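Filtering hand-held gripper demonstrations before training

These steps cover how we clean demonstrations in the Torkinow project before they go to the policy. You need the raw recordings, the calibration file for each gripper, and the Nakora scripts installed.

Step 1. Run the pose tracker on every recording. Write the output next to the video and keep the original timestamps.

Step 2. Check the marker track. The gripper carries a square fiducial marker, and the script logs each gap in detection. Gaps of up to 6 frames are filled by interpolation. Split the demonstration at anything longer.
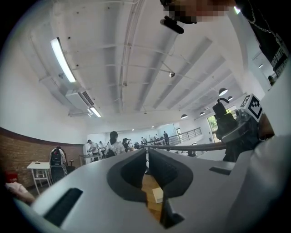

Step 3. Trim the start and end. Operators often hold the gripper still before they begin a task, and a policy trained on those frames learns to wait. We cut until the gripper has moved 2 cm from its first pose.

Step 4. Blur faces before the files leave the recording machine. Do this after tracking, as the blurred regions can upset feature matching.

Step 5. Train twice, once on the raw set and once on the filtered set, with the same seed and the same number of steps. Without the raw run you can't tell what the filter did.

In our test at Stoltport we began with 421 demonstrations. The filter threw out 13 of them completely and shortened many others. The filtered policy paused less at the start of a task. Grasp success did not change enough for us to claim a difference.

If your numbers look much worse, check the calibration file first. An old Imrie mount file will load without an error and shift every pose.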